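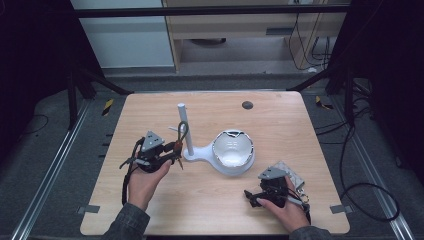 Figure 5. Two hand-held grippers above a light wooden table.

4.2 What the mix engineer changes between the demo and the single

We now turn to the part of the study we enjoyed most. For each song in the Cosham set we had the band's own rough mix, the finished single and the notes the mix engineer kept along the way. Having all three for the same song is rare, and it let us ask a simple question that has been argued over for years: how much of what listeners like in a single comes from the mix alone?

The set holds 49 songs, all electronic pop, all released first as a single or as the lead track of an EP. We left out remixes and live takes. Loudness was matched across every pair before anyone heard them, and each listener got the two versions in random order with no titles shown. In total 130 listeners took part, most of them regular buyers of new music, and they could replay a pair as often as they wished (many did, and the replay counts turned out to be a lovely source of data in their own right – see Section 6).

The clearest result concerns the lead vocal. In the finished singles it sits higher against the drums in the first chorus than in the first verse, and listeners who preferred the single very often named the chorus as the reason. The rough mixes keep the vocal at nearly the same level all the way through. Manolis Manolakis, who mixed the Halliday tracks, had written "lift, then get out of the way" next to several of these choruses, and the level curves follow his note closely.

Low end was more of a surprise. We had expected the singles to carry more bass, and in the Hideck songs they do. The Prurndale songs go the other way: the kick drum is shorter, the synth bass is thinner below 96 Hz, and yet listeners called these mixes "bigger" and "warmer". We think the shorter kick leaves room for the bass notes to be heard as notes, and we would love to see this tested with guitar bands too.

Reverb changed less than the notes suggest. Engineers wrote about it at length, but in about half of the pairs the decay time on the vocal was the same in both versions. What did change was the gap before the reverb starts, which was longer in the singles and left the words easier to follow. The same gap comes up again in the 12-inch versions, treated in Section 4.3.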